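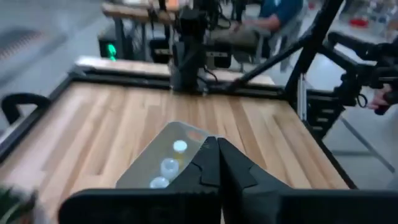 Cestent pauses two-arm handling trials after gripper fault

Cestent has suspended part of its packaging trials at the Atdale workshop after a gripper failed to release when told to, and an operator's glove was pinched between the fingers. No one was hurt. The company said the trials would stay on hold until a replacement control board had been fitted and tested.

The fault occurred in July, shortly after 2 p.m., during a run of small plastic trays being picked up and passed between arms. According to an incident notice sent to partner sites, the gripper closed on a tray as expected and then ignored an open command. The operator reached in to free the tray by hand. As he did so, the fingers closed a further few millimetres and caught the tip of his glove.

A second operator pressed the emergency stop. The operator withdrew his hand from the glove and was checked by the site first aid officer before going back to other duties.

Samer Azar, who manages operations at Atdale, said the force at the fingertips was low but the event was being treated as a serious one.

"A gripper that moves when the operator believes it is finished moving is a safety matter, whatever the force behind it," Mr Azar said. "The person at the bench should have been able to trust what the status light was telling him, and on this occasion the light was wrong."

Records from the control software show that the gripper reported itself as open for 13 seconds while it was still holding the tray. The company has traced the false reading to the position sensor circuit on a board supplied by Turnix. When the sensor dropped out, the software kept the last command on file as though it had been carried out. When the signal came back, the controller found the fingers in the wrong place and tried to correct them using an old target.

Turnix has confirmed that it received the board and has begun its own examination. It has asked customers with boards from the same batch to stop using them where people work within reach of the gripper. The batch contains 288 boards, of which 216 had been shipped when the notice went out. The remainder have been held at the factory.

Abla Bataineh, the engineer leading the review for Cestent, said the hardware fault explained only part of what happened. The written procedure for clearing a stuck tray told operators to wait for the gripper to show as open. It did not tell them to cut power to the arm first.

"Our instructions relied on a signal that could fail," Ms Bataineh said. "The operator followed the sheet he was given. We have withdrawn that sheet at every bench."

Under the revised procedure, an operator who finds a tray or other item stuck must press the stop, switch off the arm at the isolator and wait for the pressure of the fingers to ease before touching the item. A second person must be present while the arm is switched back on. Items that cannot be freed without force are to be left in place and reported to the shift lead.

The software has also been changed. If the position sensor drops out for any length of time, the arm will now stop and remain stopped until it is reset at the bench. The earlier version allowed the arm to resume on its own once the signal had returned — a setting that had been chosen early in the project to reduce lost time during long runs.

Work that does not involve the affected boards has continued. This includes hand-guided sessions, in which an operator moves the arms with a pair of controllers, on benches where the grippers have been checked and cleared. Each cleared gripper carries a dated tag, and operators have been asked not to start a session at a bench without one.

Khoury, which provides independent inspection services to the site, will review the repaired gripper before it is returned to use. Its inspectors will repeat the fault by unplugging the sensor during a hold, first with the fingers empty and then with a tray in place. They will also look at the spacing between benches and at how easily the emergency stop can be reached by a person using both hands on the controllers.

Mr Azar said the company had not set a date for the trials to restart. Staff rostered to the affected work have been moved to tray sorting and maintenance, with no change to their hours or pay.

Partner sites that use the same gripper are asked to check the label on the underside of the control board and to report any batch match to the Atdale office. Sites that have seen a gripper hold, creep or close without a command should report this as well, even if the item was released without trouble.

A further notice will be issued when the inspection is complete.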